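Sorting the Desk Odds and Ends: One Little Rack, Three Open Bins
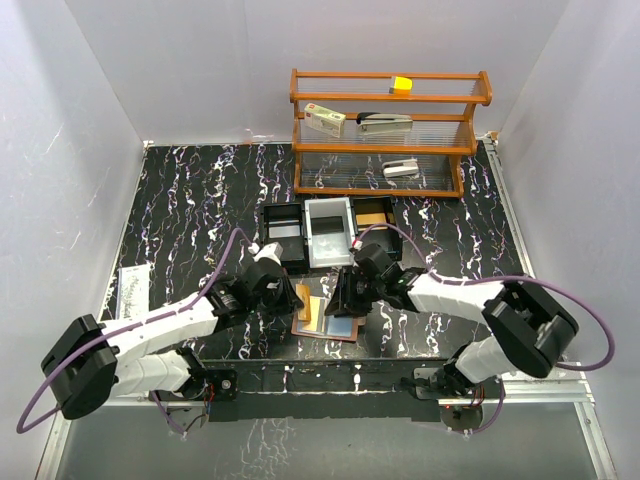
Three bins in front, three tiers behind, and the stapler has the middle one.

I have been meaning to write up the small-things corner ever since Consuelo Giraldo emailed in October to ask what on earth I do with staplers. Staplers, tape, those little boxes that things come in, the block you used to prop something up and then couldn't throw away. Every house has a drawer of this stuff, and I had two, both of which jammed. So pour yourself something and get comfortable, because I do go on a bit.

Start by emptying the drawer completely. I know you've heard this before and so had I, and for years I did the lazy version where you push everything to one side, wipe the half you can see, and call it a day. It doesn't work. Tip the whole lot out on a table with a bit of room around it. I like a dark surface for this, or a patterned one, as pale things like correction tape and white boxes show up nicely against it. Paper clips are another matter and will hide on anything, so run your palm over the table before you finish.

Now the bins. Three is the number I keep coming back to. You can do it with two, but then everything doubtful ends up in the wrong one, and with four I start inventing categories. Mine go like this:

Left bin: stays in this room.
Middle bin: belongs somewhere else in the house.
Right bin: leaving for good.

It helps an awful lot if the bins don't all match. When they're identical you will forget which is which by the time the phone has rung once, and I have fished a perfectly good pair of scissors out of the giveaway pile more than once that way. Different colors will do it, or the same color with a different bottom. I put a sheet of brown paper in the base of one of mine for a while. Low and open is best. Lids slow you down, and a deep bin swallows small things so you never see them again until you move house.

Set the bins in a row right up against the front of the rack, close enough that you can lift something off a shelf and drop it without taking a step. And pull the middle one toward you a touch if your hands keep knocking the rims.

About the rack. A three-tier one in wood is plenty for a desk or the end of a counter. You want one that's shallow from front to back, because the minute you can fit one thing behind another you've just built yourself a new drawer. Open shelves, made of rails or rods with gaps between, are wonderful for dust, which falls straight through to the table where you can wipe it up. They are not so wonderful for pencils. Anything thin and round should go in a cup.

What goes where took me some fiddling, and here's where I've ended up:

Top tier: the light little things, and not many of them. If a cube or a small block lives up there, keep it away from the edge. I try to leave most of this shelf bare, and I fail at it every winter.

Middle tier: whatever you grab most. The stapler goes here, lying lengthwise along the shelf so the end of it doesn't stick out and catch your sleeve. One small cardboard box can sit next to it for the bits that would otherwise roam around loose. A box with some mark or spot of color on the lid is handy, as you learn to look for it. Mine never sits straight and I've stopped caring.

Bottom tier: tape and anything you have to press down on or pull against. It's steadier down low. Put it to the right if you're right-handed, left if you're not.

I once bought a box of 3,000 staples because the price was good, and I want to gently warn you off it. My neighbor Catarina Azevedo has used the same small box for as long as I've known her, tops it up when it's low, and has never had to find room for the rest. Put out what you'll use in a month or two. The spares can go up in the closet with the wrapping paper.

A few smaller tips that didn't fit anywhere else:

Test the stapler before it goes back. Two sheets of scrap, one press. If it jams, it goes in the middle bin to be looked at and not back on the shelf, where it will sit and annoy you until spring.

Fold over the end of the tape. A quarter inch is enough.

Felt dots under the feet of the rack keep it from scratching a shiny tabletop. Cut them a little smaller than the foot or they pick up fluff.

Scuffs on a pale wall behind a desk will often lift with a barely damp cloth and a drop of dish soap. Try a low corner first, as some paints go shiny when you rub them.

Wood rails like a dry cloth most weeks and a little oil a couple of times a year. Wipe off the extra and give it overnight before you put paper goods anywhere near it.

Then empty the bins the same day. I mean it! The right-hand one goes straight out to the car, before supper if you can manage it, and the middle one gets walked around the house room by room. I usually do that with the radio on.

Consuelo wrote back to say she'd done hers with three baking pans and a spice rack, and is now eyeing the junk shelf in the garage. I'll do batteries and light bulbs next time.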